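The tech lead at Nuvasico's Skinville workshop laughs when I ask about the bench cover. (I'd asked about the software first. Wrong question!) "Everyone wants to talk about code," she says. "Our fault was the sheet."

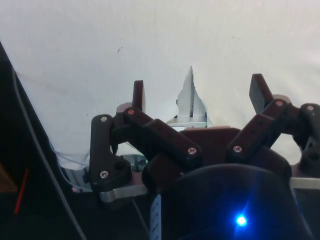
The torn cover and the open gripper at Skinville.

Back in September, she tells me, a fingertip snagged the fabric and the arm kept pulling for up to 2 seconds before it stopped. "I said a word I won't repeat, and hit the stop button."

They'd done 500 bottle lifts by then, 99 of them that morning, and had got a bit relaxed about the height setting.

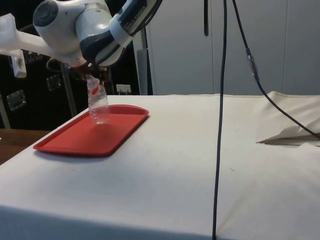
"A bottle in a tray is easy, so you drift off," she says. Now the lowest height is locked, and you keep your hands off the bench while the arm's live. The new cover's still on order.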